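**Curncombe open day - who went?**

**mossback_2**
Drove over to the Curncombe open day this morning and stayed until they closed the doors at 3. Two robot cells were running in the main hall. One was loading parts into a press and the other was a smaller arm doing pick and place on a bench. The Turunen people had the bench and let visitors jog the arm with the pendant if they signed the sheet first. I got a few minutes on it. Slower than I expected, but they had the speed turned way down for guests.

Anyone else there?

**halfinchdrive**
I was there until lunch. The press cell was the better of the two. It faulted once while I was watching and the operator cleared it and restarted without making a fuss. I would rather see that than a perfect demo.

The bench arm did nothing for me. Moving things from one side to the other is what everybody shows.

**mossback_2**
The press cell was behind a fence with a crowd in front of it. I learned more at the bench because I could ask questions while it moved.

**tallgrass**
Did they say what the small arm costs? We looked at one for the shop in Plindville and the quote came back with so many extras that we dropped it. The gripper alone was a separate line.

**mossback_2**
No prices. I asked and they took my email. They did have a sample gripper finger on the table and said replacement pads are $385 a set. I may have that wrong, it was loud in there.

**halfinchdrive**
You have it right. I heard the same number and thought it was high. You can print fingers for next to nothing.

**tallgrass**
Printed ones wear out, at least ours did. Depends on what you pick up.

**rdk_lathe**
Was there a camera on the arm, or was it all taught points? The Brindirden show in August had everything taught, and if a part was off by a little the arm missed it.

**mossback_2**
Camera down by the gripper. They had the view up on a monitor and were handing out stills. Mine has the edge of a pale surface with some scuffs on it, and the tips of the fingers at the bottom. 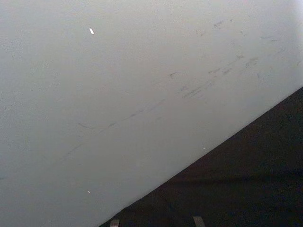 **rdk_lathe**
A wrist camera is fine until the hand gets close, then you lose the wide view. I'd want a second one mounted overhead. Did they have that?

**mossback_2**
Didn't see one. Doesn't mean it wasn't there.

**halfinchdrive**
More cameras, more to calibrate. For a shop our size I'd still take a good fixture and taught points.

**rdk_lathe**
Fine if you run the same part all year. We don't.

**tallgrass**
Same here, short runs mostly. If they email you a price, post it in this thread please.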